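4.3 Setting the supply schedule

The Wovo ventilation controller runs the supply fan from a stored schedule. Set the clock (section 4.1) before starting. A schedule entered with the wrong clock time must be deleted and entered again.

1. Press and hold MENU until the display shows SCH.

2. Turn the dial to select a zone. Zone 1 is the default. Large open-plan rooms are normally set up as a single zone. 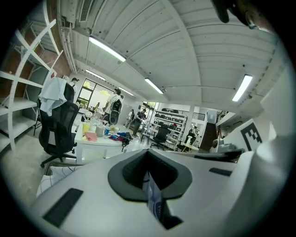

3. Press SET. The start time flashes.

4. Turn the dial to the required start time and press SET. Repeat for the stop time.

5. Turn the dial to set the fan level. The factory setting is 70 percent. Levels below 39 percent are not accepted while the heater stage is enabled.

6. Press SET to store the entry. The display shows END.

Note: Each zone holds 2 entries. If the entries overlap, the controller uses the higher fan level for the overlapping period.

CAUTION: Do not disconnect power while END is displayed. Stored entries may be lost.

4.4 Placing the room sensor

Mount the sensor on an inside wall, clear of supply outlets and direct sunlight. Do not mount it on the ceiling or on a ceiling beam. Sensors fitted with the Clastitz backplate snap on without screws. For the older Fothergill backplate, use the two screws supplied and tighten by hand.

Run the cable away from lighting circuits. Connect the shield at the controller end only. 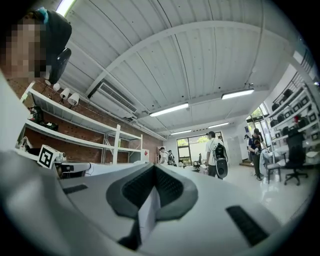 Rivo Air Systems / Wovo Installation and Setup / Page 39

4.5 Checking the sensor reading

1. Leave the sensor powered for one hour with the cover closed.

2. Press INFO. The display shows the room temperature.

3. Compare the reading with a reference thermometer held beside the sensor. Enter any difference under OFFSET.

If the display shows E2, the cable is open or reversed. Switch off the supply, check both terminals and repeat from step 1.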